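Search this site Search Go

About Dirville

15 Feb 2019
By Gleice Paiva

We do desks and chairs. More exactly, we find good used ones, strip them down, mend them, clean them and put them into rooms where people work, which might be a lab or a studio or a college office or the corner of somebody's warehouse. We started in October with one van and a rented unit on Gasside, and we still have the unit (we're on our second van, the first is best forgotten).

If you've come here because you need 12 chairs by the end of the month, the page you want is Stock. If you'd like to know who we are, carry on reading, and get a cup of tea, as I do go on a bit.

How we got going

I used to run the office for a small design firm, and when we moved building I was told to get rid of 54 chairs. They were lovely chairs! Grey fabric, good thick padding, a few worn arms and a lot of fluff in the castors. The clearance man wanted to charge me to take them away. I rang Ferdinand Aebischer, who had repaired our furniture for years, and asked him how many could be saved. He came over with a bag of tools, turned every one of them upside down on the carpet and said all but three. We sold the lot out of my garage before Christmas and by then we had both got the bug.

Ferdinand still does most of the mending. He can tell you the maker of a gas lift from the sound it makes going down, and he has a drawer of bolts I am not allowed to tidy. Irina Bălan joined us the following spring to do the upholstery, and she's the reason our reseated chairs look the way they do. Everaldo Meireles drives, lifts, measures doorways and is very good at getting a two-metre desk round a landing. Hala Matar plans the rooms. I answer the phone and write things like this.

What we like working on

Any room, really, but the ones we get most excited about are rooms where people are up and down all day. In an ordinary office you sit at your own desk and you set your chair once. In a lab or a workshop you sit for ten minutes, get up, go to the other side, come back and find somebody else has taken your seat. The chairs travel, they get knocked, they get lowered by the tall and raised by the short, and the desk collects whatever was in your hand when you were called away.

So we look for chairs with simple levers that a visitor can work without a lesson. We like a padded back as well as a padded seat, and we like a frame you can wipe. White frames show the dirt, but people do clean them, and a pale frame with grey upholstery goes with nearly anything you already own. For desks we keep coming back to plain white tops. You can find a dropped screw on one, and they bounce the light about, and if one gets ruined there's nearly always another the same colour in the unit.

Hala's rule is to leave more floor than you think you need. When she draws up a plan she puts the chairs in pulled out, as they'll be at three in the afternoon, and then she draws the walking routes between them. It makes for plans that look half empty on paper and I have watched several customers go a bit pale at them. They come round once they've tried getting past a colleague with a tray. 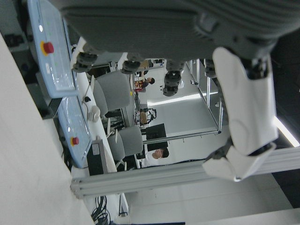
She also asks where people will stand. A bench you stand at and a desk you sit at want to be near enough that you can turn from one to the other, and far enough apart that a chair can roll back without hitting anything. We mark it out on the floor with tape on the first visit and ask everyone to walk about for a bit, and the tape always moves. I love that part of the job - people who have said nothing in the meeting suddenly have very firm views about where their chair goes.

Our ranges, such as they are

We're not a shop with a catalogue, as what we have depends on what we've found. Even so, two things have become regular enough to get names.

Miranda is our rebuilt task chair. The bases and lifts come from used chairs of several makes, the seat foam is new, and Irina covers them in grey wool mix, or in wipe-clean fabric if you're likely to spill. Each one is sat on for a full working day by one of us before it goes out. I'm sitting on one now and it has a tiny squeak on the left, so back it goes to Ferdinand.

Zadent is the desk. It started as a one-off for a dental technician's workroom, hence the slightly silly name, and it's a plain white top on a frame with the cross rail set well back so that your knees don't find it. We can make one to the size you want or match it to what you've got. Last year we made 33 of them, and the longest had to go in through a window.

What it's like to work with us

You send us a rough sketch of the room with the doors and sockets marked. A drawing on the back of an envelope is fine, and photos are even better. Hala will ring you with questions, some of them odd (which hand do you hold your cup in? do you take your shoes off?). Then we visit with the tape, and a few days later you get a plan and a price on one sheet of paper.

Delivery is Everaldo and whoever else is free. We can bring up to 50 chairs in one trip if they're stackable, far fewer if they're on castors. We put everything together in the room, adjust each seat with the person who'll be using it if they're about, and take the packaging away with us. We come back after a month with an Allen key. Something always wants tightening by then and we'd like it to be us who does it.

Old furniture we'll take if it can be used again, and we'll tell you straight if it can't. Bases and lifts get saved, and fabric goes to Irina for a look, though she's fussy.

Things we don't do

Curtains, carpets, partitions, and anything with a marble top (ask Everaldo). We don't do hire either, though we have been known to lend a chair or two to a regular customer in a fix.

Come and see us

The unit on Gasside is open most mornings and you're very welcome to come and sit on things. Bring the person who complains most about their back. There are usually a good few chairs out on the floor, and desks along the wall at different heights, and the kettle is next to the sewing machine. Parking is round the side, please leave the big doors clear for the van.

We passed 500 chairs mended just after New Year. Number 500 had a cracked base and one arm, and it's now in the reception of a vet's.

We use cookies to help this site work properly. By carrying on you agree to our use of cookies. Accept Find out more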